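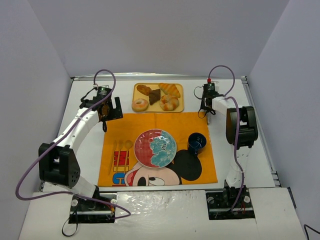 How many demonstrations of one kitchen task does a two-arm setup need before training is worth starting?

Plan on 267 clean ones for a single short task such as moving one item of food from a tray to a plate. Fewer than that and the policy tends to memorize where the plate was. The full breakfast set at Dodlow ran to 602, split across three tasks, and the extra went mostly into varying the layout.

Filed under: Workshop & Bench > Robot Arms > Recording Tips

The tips below come from the bench notes kept by Eusebio Marulanda and Madhu Upadhyay during the breakfast recordings. They assume a pair of small tabletop arms driven by leader arms or a similar hand-held control, and a person doing the driving.

Setting the table

Put the food tray at the far side and the plate in the middle. Both grippers should be able to reach the plate without either forearm passing over the other. If one arm has to fold back on itself to reach a place setting, move the setting.

A cloth placemat behaves differently from a vinyl one. Cloth creeps when a gripper finger drags on it, and the creep adds up over a session. Re-square it between episodes, or accept the drift and record it as variation. Do one or the other for the whole set. Mixing the two gave us episodes that looked alike in the log and were not.

Printed placemats and patterned plates are worth using. A policy trained only on a plain white plate will often miss a decorated one. Rotate the plate a quarter turn every ten episodes so the pattern does not become a landmark.

Lay utensils side by side with the handles toward the near edge, and leave a finger's width between them. Thin wooden handles are the hardest thing on the table to pick up. Close the gripper slowly and approach from straight above. A slanted approach pushes the handle flat against the cloth and the finger slides over it.

Mugs

Vary the handle direction. Four positions are enough to start: toward the operator, away, left and right. Dark glazed mugs throw small highlights that move when the lights do, so fix the lamps before the first episode and leave them alone. Grip the wall of the mug for a straight lift and the handle only if the task calls for it. Write the choice into the task name.

Bread and pastry

Use several shapes in one tray. A ring, a long loaf, a round roll and something irregular will teach four different grasps. Items of one shape teach one.

Real bread dries out and sheds crumbs, and its weight changes through the day. Play food keeps its shape and can be wiped down. Whichever you use, note it in the session sheet. A raised rim on the tray catches the lower finger, so lift clear of the rim before moving sideways. Operators forget this when they are tired. Stop at 2 hours.

Driving the arms

Start every episode from the same rest pose, with both grippers open and clear of the cloth. Hold still for one second before moving and one second after finishing. The pauses make trimming simple.

Move at a steady speed. Quick corrections near the plate get learned as part of the task. If you fumble a grasp, back off, reopen and try again once. Keep that episode and mark it "recovery." If the second try fails, delete it.

Use the nearer arm for each item. When an item sits in the middle, decide beforehand which arm takes it and keep to that. Upadhyay alternates by block, left arm for one block and right arm for the next, which gives an even split without any thought during driving.

Cables

Leave enough slack at the elbow for full extension, then check the loop at the gripper end with the wrist turned both ways. A loop that hangs low will brush a mug. Clip or strap it above the finger line. Repeat the check after any motor swap.

Naming and storage

We use the Mishra naming pattern: task, arm, layout number, episode number. Free text goes in the notes field and nowhere else. Pitia, the recorder we run, will take any string as a task name, including one with a typing error in it, and will then treat it as a new task. Correct these the same day.

Copy to the second drive at the end of each block. The Corenham bench holds 2,000 episodes before the first drive fills.

Checking a set

Play back one episode in twenty at double speed. Look for a dropped item, a hand left on the table, or a lamp that was switched off. Reject the full block if the lighting changed partway through. Then train on the first half only and run the result on a layout it has not been given. A set that fails here usually needs more plate positions. Add those in blocks of twenty and test again.

Last revised 15/06/2024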